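Cloncombe Robotics Club: The Simulator Gallery

We spent the spring term teaching a robot to find its way around a house. The robot is called Sumus, the house is called Kalum, and neither can be dropped on anyone's foot, a feature the school office likes very much. The budget was 200 dollars. Most of it went on a graphics card, and the rest went on pizza, which performed as advertised.

The brown floor, with a ladder on one side and a bicycle lying on the other

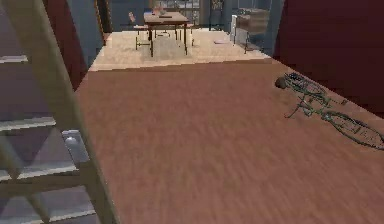
The assignment was to cross from one room to the next without touching anything. We allowed 2000 steps per run, and on the first day Sumus used all 2000 of them turning left. Our planner, Panganiban, was rewritten twice in April and is now merely stubborn. It has firm opinions about thin objects, chiefly that they don't exist, so bicycle spokes have become a unit of the course in their own right.

Shiny floor, small red ball

The ball is the target. The bright pink spot on the floor is a reflection, and for most of a month it was the target too, as far as our color filter was concerned. The teal thing at the back looks something like a vending machine. Requests to make it dispense have been noted and filed.
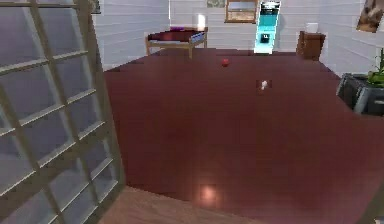 Run 841

Our best one so far, and we have no picture of it. The person in charge of screenshots had gone to get a soda. The log file is on the club drive for anyone who enjoys columns of numbers, and the club meets again in September, same room, bring a charger.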